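**Call for participants: bin-picking cell, Elomstead shared workshop**

Posted 23 Sep 2023

The Kolness build is looking for two or three people to join from November. The work is unpaid. Bench fees are covered for anyone who takes on a listed task.

The cell picks mixed household items out of one grey bin, using a KUKA arm and a pneumatic gripper with jointed fingers. The bins are held to the bench with clamps. Current items include a hairbrush, a plastic bowl, a cup, a soft toy and a toy dinosaur. Stiff, simple shapes are largely solved. Flat or soft items against the bin wall are not.
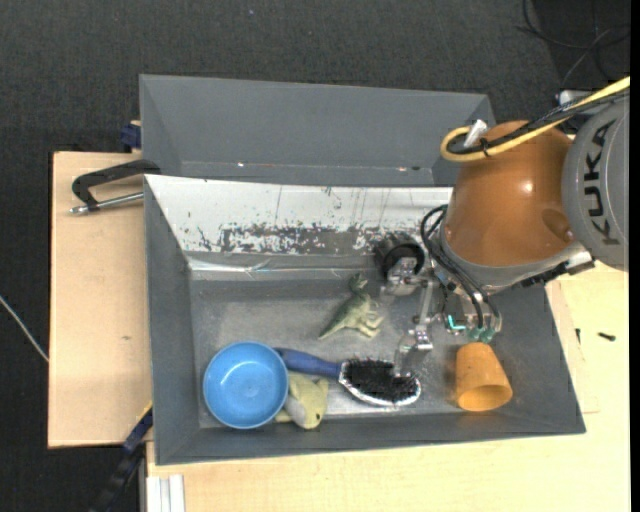 Prasanna Dewan asks that applicants be told plainly that most of the hours go on hoses, fittings and cable routing, and that anyone hoping to write only planning code should look at the Turnmont group instead.

Tasks open:

- Rework of hose and cable runs at the wrist, with strain relief that survives full rotation
- Finger tips for the gripper, printed or machined, in at least two profiles
- Logging of failed picks; we have 645 labelled and want 3000
- A stiffer bin mount to replace the clamps

You should be able to read a pneumatic diagram, use a multimeter and keep a written record of changes. Python is useful for the logging task only. Previous work with industrial arms is not required, but the Hanrahan safety induction is, and must be finished before you enter the cell area. Nobody works on the arm alone.

Expect 10 hours a month, mainly evenings. Bring your own safety glasses and closed shoes.

To apply, leave a single page in the Kolness tray at the front desk, stating which task you want and one thing you have built or repaired. Drawings are welcome.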